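Why do some animals have such long noses?

Have you ever watched a dog on a walk? It stops at the gatepost, then at the lamp post, then at a patch of grass that looks just like every other patch of grass, and it sniffs and sniffs as if it were reading a very good book. In a way it is! Smells tell a dog who has been past, and a bit about what they were up to.

When you breathe in, tiny bits of whatever you are smelling float up your nose with the air. They are far too small to see. Right at the top, behind your eyes, there is a damp little patch that catches them and sends a message to your brain, and your brain says "toast" or "wet socks".

Now, a long nose has more room inside it. If you could peep into a dog's snout (please don't try, the dog won't like it) you would find thin, curly bones rolled up like scrolls of paper. All those curls are covered in soft, damp skin, and some of that skin is there just for catching smells. The curls do another job too – they warm the air before it goes down to the lungs, and that is a great help on a frosty morning.

Noses can be tools as well. A pig pushes its snout through the mud to turn up roots. An anteater keeps a long, sticky tongue in its snout and pokes it into ants' nests. And an elephant's trunk is a nose and top lip joined together, strong enough to lift a branch and gentle enough to pick up a peanut.

Brahim Tazi, who is seven and lives in Kultthorpe, wrote to ask whether a horse's long face is all nose. Not quite, Brahim! A lot of it is jaw, with plenty of space for the big back teeth that grind up grass.

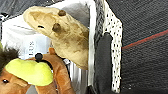 Animals with long snouts are good fun to draw, and you don't need a real one to practise on. A soft toy will sit still for as long as you like. Try one with its head turned to the side, like the tan one by the white box, so you can follow the snout all the way along to its rounded tip. Then draw your own face from the side, using two mirrors or a patient grown-up, and see how far your nose sticks out next to it.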